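Search the Zunard help pages... Go

Brush Care FAQ
12 comments | 34 shares

How often should I wash my makeup brushes?

Once a week is lovely if you wear foundation most days, though every two weeks is fine for powder – and please don't feel guilty if it's been longer!

Does the metal part need special care?

It does, a little. A gold ferrule like this one meets the bristles at one end and the black handle at the other, and it's best to keep water from creeping up inside, so point the bristles down when you rinse.

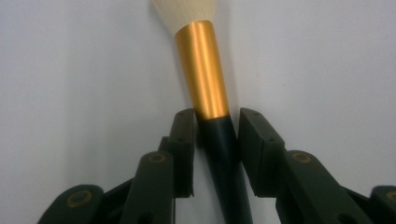 Can I dry them with a hair dryer?

We'd rather you didn't, tempting as it is on a busy morning. Lay them flat on a towel overnight and they'll be ready for you by breakfast.

Related
Choosing a Lonov powder brush
Storing brushes when you travel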